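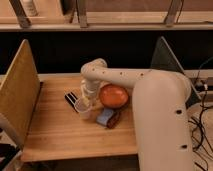 What should go into a box first when you clear a kitchen table? Heavy, flat items go first, with drinking cups on top and fruit kept out altogether.

Faisal Minhas has packed kitchens for Relo for 6 years and wrote the firm's loading notes, last revised in January. He sorts by how a thing fails under load.

"A clear plastic cup splits at the rim," he says. "Stand it upright and put nothing in it that is wider than the base."

Fruit he treats as a separate problem. "An orange rolls, and it marks paper. It travels in an open bag — never in a closed box."

The notes run to 38 pages, 3 of them on tabletops. Bare wood is wiped along the grain and left clear before the legs are touched. Sponges are bagged singly, whatever state they are in.

Asked which boxes he prefers, Minhas names the small Skendo. "The Mirani is stiffer, but the lid bows once the box is full. We tried both on the Wultwood job and went back."

Relo now orders the Skendo in lots of 2,000. Minhas would like a shallower version for cups, and has sent the maker a drawing.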